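Part-Time Packing Helper Wanted at Mindalico (Clear Containers and Glass-Look Housewares)

Hi! I'm Paora Quinlan and I run the packing room at Mindalico.
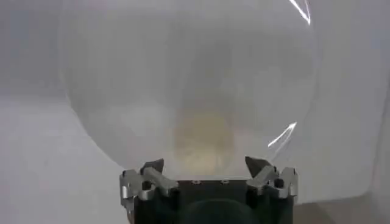

We sell clear containers, bowls, domes and lids, mostly to small kitchens and gift shops, and I'm looking for 2 people to join us from July through the fall rush. We've got a bit over one shelf of everything right now and it's about to become a whole wall, so I could really use the help!

The work is pretty simple to explain. You take a container out of its tray, hold it up to the light, turn it, and look for scratches, cloudy spots and fingerprints. Good ones get a quick wipe, a paper sleeve and a box. Anything you're not sure of goes on the gray cart and Kauko Mustonen or I will take a look at it later. (Please do put things on the cart. I'd so much rather check a good bowl twice than have a shop owner find a crack.)

Clear stuff is funny to work with. Glare can look just like a scratch until you tilt the piece, and you have to get used to where the rim is before your hands trust it. Most people are slow their first week and then it just clicks.

Shifts are 4 hours, either 8 a.m. to noon or 1 to 5 p.m., and you can pick one and stick with it. Pay is $18 an hour, same rate during training. You'll be on your feet for a good part of the shift, though there are stools at the benches and I use mine all the time. The heaviest carton in the room is the Premora nesting set, and we move those with a hand truck.

Our biggest job this season is an order of 3,000 pieces from the Kan line, so expect to see a lot of those. If you get sick of them, tell me and I'll swap you over to labels for a while!

You don't need experience. I'd like someone with a light touch and decent eyesight (glasses are fine, I wear them), who doesn't mind quiet, repetitive work with the radio on. No rings or bracelets at the bench, please, and we supply the cotton gloves.

We're on the ground floor of the Skurnent building, side entrance, with free parking out back and a bus stop right across the street.

To apply, drop off a short note at the side entrance or mail it to Mindalico, attention Paora. Tell me which shift you want, when you could start, and any jobs you've had where you worked with your hands. No resume needed. If it sounds like a fit, I'll have you come by for an hour, paid, so you can try the bench and meet Kauko.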